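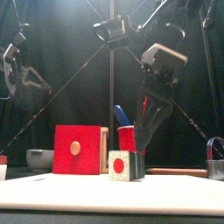 How long should a kettle go between descalings in a hard water area? Six weeks, if it is boiled several times a day and you would like to stop seeing flakes in your tea.

I used to do mine when it looked bad. The trouble with that method is that the inside of a kettle looks bad gradually, and I look into it every morning, so I adjust. In February I started keeping a record instead, and this post is what came out of it.

The water first. Our supplier gives the hardness for our zone as 242 milligrams per litre, expressed as calcium carbonate. That is hard. When the water is heated, the dissolved calcium hydrogencarbonate breaks down, carbon dioxide goes off, and calcium carbonate comes out of solution on whatever surface is hottest. In my kettle that is the base plate, and after that the line where the water level usually sits.

The kettle is a Dirnerell with a flat concealed base, bought second-hand from Shalini Lodhi when she moved to a soft water town and wanted one that whistled. It has a mesh filter in the spout which can be pulled out with a fingernail. The filter clogs well before the base looks furred, and a clogged filter makes the kettle pour in a sideways dribble. If yours has started missing the cup, look there first.

I use citric acid. It is sold as a powder, it keeps for years in a dry jar, and it has no smell. White vinegar works too, but the kitchen smells of it until the evening and the first two cups taste of chips. I have also tried the Sendach sachets. They did the job, and the ingredients list on mine said citric acid with a blue dye, so I went back to the jar.

The method I have settled on:

Fill the kettle to the one litre mark with cold water. Bring it to about 60 degrees and switch it off. I have a probe thermometer for this, but you can stop it when it starts to make noise and be close enough. Add two level tablespoons of citric acid, slowly, as it fizzes up on contact with heavy scale. Leave it for half an hour with the lid open. Pour away, rinse, boil a full kettle of plain water, pour that away as well.

Boiling the acid solution is often recommended. I stopped doing it. Calcium citrate is less soluble in hot water than in cold, and with a strong solution and a lot of scale you can end up with a white, gritty deposit that is harder to shift than what you started with. It happened to me once, and it took two rounds of fresh cold solution left overnight to clear it.

The filter goes in a mug with some of the same solution. An old toothbrush gets the last of it out of the mesh. Do not use wire wool on the base plate – the scratches give the next layer something to hold on to.

As for the interval, I tried 4 weeks, then let it go for longer. At 4 there was hardly anything to remove and the fizzing stopped within a minute. At 6 there was a complete thin film and it came off in one treatment. Beyond that I got loose flakes, and the acid needed a second go. Your figure will be different if you live alone or own a filter jug.

On jugs: the Skundau one I borrowed over Christmas did reduce the scale. It also took up a third of the fridge door, and the cartridges cost more per month than my citric acid does per year. I gave it back.

Next job is the shower head, which has two nozzles spraying at the ceiling and will need to come off its hose. The collar is seized, so that will probably be a separate post.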